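Notebooks > Film bench > Ulex print > May

Wednesday, May. Bench notes, reel 3 and a bit of reel 4

Started at 8:15 with the radio off so I could hear the rewinds. Yesterday's squeak turned out to be the left arm. It wanted oil and it got oil. If anybody is looking for the little bottle, it's back in the drawer with the leader and not on the windowsill where I found it.

So, Ulex. For whoever picks this notebook up while I'm away: it's the 16mm print from the Grorndale film society, a color feature with an optical track, shot on weekends by people who mostly worked at the same tire plant, and shown in town maybe a handful of times before it went into somebody's garage. It's a monster picture. There's a hedge, the hedge is angry, people go into the hedge. I love it more every day and I'm going to try hard to keep that out of the condition report.

Reel 3 is the one I've been dreading. Reels 1 and 2 had the usual stuff (dust, some edge wave, a few broken perfs), but reel 3 is where whoever had the print last decided to shorten it. Inspection took me until lunch and I logged 142 splices over the whole print so far, most of them in this one reel. Tape splices, nearly all, and the adhesive has oozed out the sides on the older ones so the neighboring wraps stick and then let go with that awful little tick. I went slowly. I stopped every time I heard the tick. My neck is a disaster.

Three kinds of splices, as far as I can tell:

First kind is the original cement ones from the lab or whoever conformed it. Tidy, flat, holding fine, leave them alone.

Second kind is clear tape, both sides, cut on the frame line by somebody who knew what they were doing. A few have shrunk back and left a sticky gap. I'm redoing those.

Third kind is office tape. Regular desk tape! On one side only, trimmed with what I'd guess were kitchen scissors, running over the perfs and in a couple of spots onto the track. These all have to come off, and every one of them leaves goo. I did the first batch with the swabs and the solvent and it's fine, it just takes forever. Change the swab more often than you think you need to. I got stingy around the diner stretch and dragged goo across a good frame and had to go back over it twice.

Fume hood note: the fan is still making the noise. It pulls OK (tissue test passed, the tissue stuck to the grille like it should) but I would like the noise looked at before we do a whole day of solvent again.

Now the fun part. The cut in the middle of reel 3 isn't damage, I'm pretty sure. I had assumed the jump from the diner to the flooded road was a break somebody patched up. But Shabani Chege sat with me for a while after coffee and we ran it through the viewer a few times, and the sound doesn't behave like a break. The waitress finishes her line. There's a beat of room tone, and then it goes to the road, and the music comes in clean at the head of the shot. You don't get that lucky with a torn print. Somebody took a scene out and took it out carefully, and they used the second kind of tape to do it, not the desk stuff. Shabani thinks it was the filmmakers themselves between the first showing and the second. I think so too but I wanted it to be a censor, because that's a better story.

Which brings me to the can marked TRIMS that came along with the reels and that we all figured was junk. I opened it up after lunch. It's a mess, short lengths rolled up with rubber bands that have gone to tar, but there's one decent roll in there with a picture head on it, and it's the waitress. Same apron, same counter, different conversation. I didn't unroll more than a few feet. It's curled tight and I don't want to fight it. I've put it in a vented can with a note, and I'd like it to sit and relax for a while before either of us gets greedy.
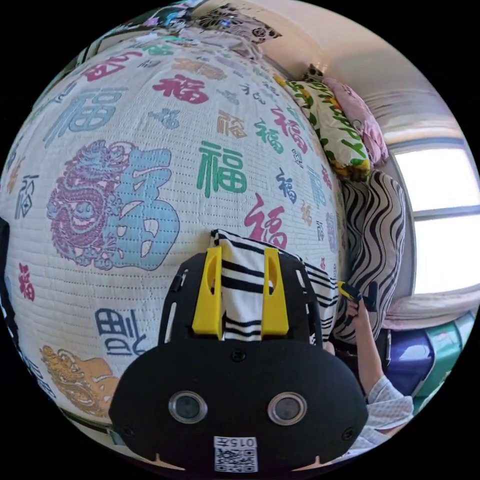 I wrote to the society to ask if anybody up there remembers a longer version. My bet is they'll say yes and then all remember a different one. There was a lady on the phone last month who swore up and down that the sheriff lives at the end, and he very much does not live at the end, I have the frames right here. Still, ask! If there's a script or even a poster with a running time on it, that would settle a lot.

Scanning. I put a test length from reel 4 on the Pretero in the afternoon, since reel 4 is in the best shape and I wanted to sort out color before we commit. Notes so far:

The print has faded the way you'd guess, toward pink. Skin is pink, road is pink, the hedge is a kind of brown salad. The blacks still have something in them though, which surprised me. When I pulled the channels apart the cyan was weak but it was there, so the green can come back some of the way. I don't want it to come back all the way. On the first pass I pushed it until the hedge looked like a golf course and it was hideous, you could see every wire and every stapled leaf. Shabani walked past and said it looked like an ad for a garden center, so that grade is gone. The second pass sits a lot darker and I let the night stuff stay murky. A hedge that eats people should not be evenly lit.

Gate: used the wet setup at first and got tiny bubbles near the left side every time a splice went through, so I went back to dry for the test. The scratches show more, but they're base side mostly and I can live with it until we figure out the bubbles. I suspect it's the thickness of the new splices and I should press them down better. Try a run with the roller pressure one notch lower before blaming the splices, though. I've been wrong about this before, see the pages about the newsreel.

Weave: there's shrinkage, not terrible. The gauge gave me the same reading at head and tail of reel 4, a bit worse in the middle of reel 3. Both inside what the machine will take. The title cards wobble, but I'm starting to think they wobbled when they were shot. The lettering moves and the frame line doesn't. So please, nobody stabilize the titles until we've had that talk. I would hate to iron out something that was a guy bumping a tripod in his own basement.

Sound. I used the Baek reader for the optical track and it's better than I hoped. Hiss, sure, and a thump at every desk tape splice where the tape ran over the track. The thumps I can paint out by hand. The bigger trouble is that the music was recorded way too hot and it's crunchy, the organ especially, and that's baked in. I tried the declip tool on the chase and it took the crunch off and also took off everything that made the chase scary. Put it back. My feeling is that the crunch belongs to the movie. Write that in the report as a decision so it doesn't look like we forgot.

Also the frogs. Every exterior has frogs on it, including the one that is supposed to be January. I ran the noise reduction and it ate the frogs and half of the dialogue with them. Frogs stay.

Supplies. We're low on 16mm splicing tape and very low on white leader. There's some 3000 feet of black leader on the shelf that I didn't know we had, so don't order more of that. We need cores, the 2 inch ones. I borrowed the last few from the other room and I owe them back. Swabs come in boxes of 200 and I'm going through them like popcorn, so get more than one box this time. And new gloves in a medium, please, the large ones catch on the perfs and I've started taking them off, which I know, I know.

Things I haven't decided:

Whether to put the cut scene back. Assuming the roll opens up and assuming it's all there, and assuming there's sound on it, because I only saw picture and I wasn't holding it where I could check the edge. If the filmmakers pulled it themselves then their cut is the cut, and the scene goes on at the end as an extra. Shabani leans the other way and wants to see it in place first, at least on a work copy, before having an opinion. Fair enough. We'll do it on a work copy.

Whether the missing frames at the head of reel 4 can come from anywhere else. There's a jump of maybe a second when the truck turns around. The society mentioned an old video tape somebody made off a wall. It'll look like soup, but it might tell us how long the shot ran, and then at least I can slug it properly and keep the sound lined up.

And whether I can watch the last reel all the way through before it's cleaned. I want to. I've only seen the ending upside down and backward on the rewinds and I'm dying to know what the mayor is doing with that ladder.

Tomorrow: finish desk tape on reel 3 from the church onward. Re-press the new splices in the diner section. Lower roller pressure, run the same test length wet, compare. Leave the trims can ALONE. Ask about the fan. Call the society after 10, they don't pick up before then.

Reels 3 and 4 are back on the cold shelf, tails out, both tagged. Reel 3 is wound loose on purpose, so please don't tighten it up.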